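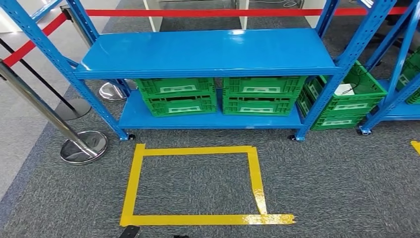
Section 8: Setting up the rolling shelves and crates

By Irfan Entili
Updated September

If you've come straight from Section 7 you should have the uprights bolted, the bracing on and both boards seated, and the Skalov unit ought to be standing on its own casters somewhere near the middle of the room. Well done, that is the noisy half of the job over with. What follows is the quieter half: getting the unit to its place, marking the floor, loading the green crates and labeling them so that the next person can find the extension cords without pulling everything out first. Set aside an afternoon for it if you're doing the whole Flistier storeroom, or an hour or so if it's a single unit and you don't stop to read old labels (I always stop to read old labels).

What you'll need

Your finished shelving unit, or units
Drusel stacking crates, the green vented ones, clean and with their label panels facing you
Yellow floor tape
A tape measure and a pencil or a bit of chalk
Label cards or masking tape, and a marker that doesn't smear
A vacuum cleaner
A second person for the moving part

Before you load anything

1. Vacuum the carpet where the unit is going to stand and for a good step out in front of it. Grit and staples get into casters and they are miserable to pick out afterward. Floor tape doesn't care for fluff either, so go over the taping area twice, slowly, and let the nap settle.

2. Turn the unit gently by hand and watch each caster as it rolls. They should all touch the carpet. If one hangs in the air, the uprights aren't square, and you'll want to go back to Section 7, step 9, loosen the bracing a little, give the whole thing a shove from the side and tighten it up again.

3. Run your palm along the front edges of both boards. You're feeling for a board that sits proud at one corner. Press it down firmly, and if it won't go, check that the clip underneath is in the same row of slots as the clip across from it. Being one slot out is the most common mistake on these units by a long way, and I've made it myself with the instructions open on my knee.

Note: The slots run all the way up the uprights and they all look alike after a while. Put a dot of chalk beside the slot you want on each upright before you start moving a board. It wipes off with a damp cloth.

Setting the height of the top board

The bottom board stays low, just above floor level, and there's no reason to move it. The top board is the one you'll adjust, and the height to aim for is two crates stacked, with the board sitting close over the upper pair. People worry that this looks too tight. It's how we like it! A snug board keeps the upper crates from being piled above their rims, and it leaves you the whole of the top for whatever you happen to be working on.

4. Stack two empty crates on the bottom board, on the left, and measure from the bottom board to the rim of the upper crate.

5. Find the first set of slots that clears that measurement and chalk all the uprights at that height.

6. Take the crates out again. With your helper holding the other end, lift the top board off its clips, move the clips, and lower the board down evenly. Go end to end by small amounts, a little left, a little right, the way you'd lower a piano lid.

7. Slide the crates back in as a trial. They should go in with a light brush at most. If you have to force the upper one, go up a slot.

CAUTION: Keep your fingers out from between the board and the crate rim while the board is coming down. Agree on one person to call the moves, and don't both talk at once.

Marking the floor

The first time we set up this room at the Vlachopoulos building we skipped the tape and were very pleased with how quickly it all went. By the following Monday the units had wandered, there was a cart parked where you'd want to stand, and the lower crates couldn't come out at all. So now we tape before we load, and I'd gently urge you to do the same, even if you're in a hurry.

The tape marks the patch of carpet directly in front of the unit. That's your pulling-out space. It belongs to the shelf in the way that the swing of a door belongs to the door, and nothing gets left in it overnight.

8. Roll the empty unit to its final place. Measure from the wall at each end so that it stands parallel, and then step back to the doorway and look at it, because the eye will catch a crooked shelf that the tape measure has forgiven.

9. Take a crate and set it on the carpet in front of the unit, then step around behind it as though you were about to lift it back in. Chalk the carpet just beyond your heels. That gives you the depth of the rectangle.

10. Chalk the two front corners and the two back corners, keeping the sides in line with each other.

11. Lay the tape in long single strips, one strip to a side. Unroll a length, hold it just over the carpet, line it up with your chalk, and then lower it from one end to the other while your helper follows along pressing it flat. Don't stretch it. Stretched tape creeps back during the night and leaves you with a gap at the corner.

12. Overlap the strips at the corners and trim the ends with scissors before they go down. A knife on carpet is a bad idea and I'll say no more about it.

13. Walk over the tape in soft shoes, heel to toe, all the way around. You'll feel slightly foolish. It does help it grip.

Note: On a short, flecked carpet like ours, tape holds nicely for months. On anything shaggier you may find the edges curling, and a strip of the heavier carpet-grade tape is worth the money. The storeroom keeps a spare roll in the crate marked FLOOR.

Loading the crates

14. Load the bottom crates first and put the heavy things in them: hand tools, boxes of screws, the power strips, the big roll of canvas. Spread the weight left and right so the unit doesn't feel lopsided when you roll it.

15. Put the lighter and more often wanted things in the upper crates. Adapters, chargers, small white boxes with cables attached, odds and ends that get borrowed and returned all day long.

16. Fill each crate no higher than its rim. If something sticks up, it either lies down or it moves to another crate.

17. Coil cables loosely and tuck them down inside the crate with the thing they belong to. A cable that loops over the side will catch on the neighboring upright sooner or later. Necati Şimşekoğlu ties his with a scrap of ribbon, and you can always tell which crates he has been through.

18. Slide each stack in with the label panels facing out. Lower crate first, then the upper one on top of it, and check with a little wiggle that the base of the upper crate has settled into the rim of the lower one. You'll feel it drop.

CAUTION: Never pull a lower crate out while the upper one is still sitting on it. Lift the upper one clear and set it down inside the tape, then take what you need.

CAUTION: The top board is a work surface and a resting place, good for a parcel or a clipboard for a few minutes. Clear it before rolling the unit anywhere. Things slide on a smooth board far sooner than you expect.

Labeling

Every crate has a pale panel molded into the front, which takes a card or a strip of masking tape. Please use it, and please use it kindly, thinking of somebody who has never been in the room before.

19. Write what is in the crate in plain words and large letters. POWER STRIPS is a good label. MISC is a cry for help.

20. Under that, smaller, put the crate number from the storeroom list. Ours run up from 500 and the newest is 1229, with plenty of gaps in between where crates have gone off to other rooms and made new lives there. Don't reuse a missing number, however tempting it looks.

21. Peel off the old label before sticking on the new one. Layers of tape build up, the corners lift, and eventually the whole lot falls off together at the back of the shelf.

Placing a second unit beside the first

If you have more than one unit, you can stand them in a straight row or angle one slightly, like two chairs turned toward each other. I've come to like the angle. It leaves room to reach in from the side, and the crates on the second unit can be drawn out without crossing into the first one's tape. Leave a hand's width between the nearest uprights to save your knuckles.

22. Roll the second unit in empty. Try the angle, pull an empty crate in and out of each side, and adjust until nothing bumps.

23. Load it the same way as the first, steps 14 to 18.

Moving a loaded unit

Short moves only, across the same room, for vacuuming or to fetch something that has rolled behind. Push from the long side with both hands low on the uprights, slowly, with your helper at the other end. Carpet drags on casters, so the start takes a bit of a lean and then it goes easily. If it stops dead, don't shove harder. Look at the wheels, as there's usually a cable tie or a thread wound around one. For anything farther than the next room, take the crates out and carry them separately, and put them back using the labels.

When you roll it back, line the front up with the edge of the taped rectangle and look along it from one end.

A monthly look-over

Press down any tape that has lifted, and replace a whole side if it has torn. Push on the boards to see that the clips are still home. Snug up the bracing bolts by hand. Wipe the boards and the front of the uprights with a barely damp cloth. Read the labels against what's inside, and move whatever has drifted. Worn casters should be changed as a set, and the part is listed with the other Skalov spares in Section 9.

Related sections
Section 7: Assembling the uprights, bracing and boards
Section 9: Spare parts and replacement casters
Washing and drying Drusel crates
Floor tape on carpet, tile and painted concrete
Flistier storeroom list: how to add or retire a crate number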